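Redirects are eating my images, part 2

ok so quick update before I go make dinner, because a couple of people mailed me after the last one.

Short version: moved the old blog off Tetwood and onto a plain static build. Posts came over fine. Images mostly didn't. 257 posts went in, and 243 of them had at least one picture pointing at a path that no longer exists. Lovely.

First guess was permissions. Nope. Second guess was the cache, cleared it, cleared it again, same thing. Then Liviu Bălan wrote to say look at the trailing slash. Tetwood puts a slash on the end of every upload folder and then quietly drops it when the request comes in. My new server doesn't drop anything. So the rewrite rule matched, added its own slash, got two, and sent the browser back to the home page with a 200. Not even a 404! Which is why the link checker told me everyting was great.

The fix, if you need it: strip the double slash before the redirect rule, not after. Order matters. I had it after for most of August.

Also turned off the thing that renames files with accents in them. Kári Hjaltadóttir had the same trouble on her site and ended up renaming by hand. I wrote a small script instead, it's ugly, it works, ask if you want it. Does not handle spaces yet.

Still broken: 22 posts with galleries. Those used a shortcode and teh export just left the brackets in the text. Will get to it. Probably.

Comments are off for now, mail still works.
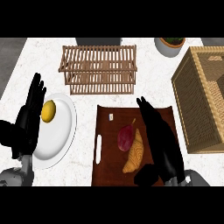
The new image path loads now, both with the slash and without. Full size too, no resizing, which the old setup never let me do. I checked the faint gray veins in the white marble countertop at full zoom and they come through clean, none of the blocky mush Tetwood used to make out of anything pale. Thumbnails next, then the galleries.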